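Notes for the clothes-folding set, Grosley house. Last edited in June by Aurelia Radu.

# Grosley bedroom: folding on the bed

Garments laid out, smoothed and folded on a made-up bed in a small bedroom. It is one of 3 rooms in the Lumel household collection. The other 2 have their own READMEs.

## Contents

- `garments.csv` – one row per garment: type, main colour, size label, fabric if the care label was readable
- `folds.csv` – one row per fold, 1000 rows
- `rooms/` – a short note on each room
- `stills/` – 400 stills, named by garment number

## How the folding was done

1. Put the garment on the near side of the bed, front down.
2. Smooth it from the collar or waistband outwards.
3. Fold the sleeves in, if it has any.
4. Fold in half lengthways, then up from the hem.
5. Move it to the chair and write down the garment number.

Large items, such as dressing gowns and winter shirts, get an extra fold at step 4. These are marked `L` in the `size_group` column. Socks and underwear are left out.

Mogens Mogensen and Efthymia Makris wrote the steps. Ľubica Šimko checked the fold labels against the stills.

## The room

The bed stays made throughout. Pillows are left at the headboard and are not straightened between garments, so their position drifts. Please don't use them as a fixed reference point. The headboard is better for that, as it doesn't move.

Colours to watch for when separating garment from background:

- pillows: pink, peach-orange and golden yellow, all with some pattern
- headboard and curtain: cream
- the board at the head end, with the lamp on it: white
- large blue garment: stands out well against all of these

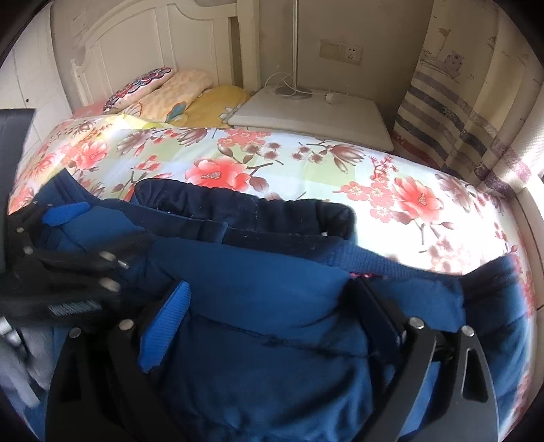
## Known problems

- Pale garments near the curtain have poor outlines.
- Some rows in `folds.csv` have `fabric` set to `unknown` where the label had been cut out.
- Evening folds look yellower than morning ones. No correction has been applied.

## Contact

Mikkel Lykkegaard for corrections to the labels, Aurelia Radu for everything else.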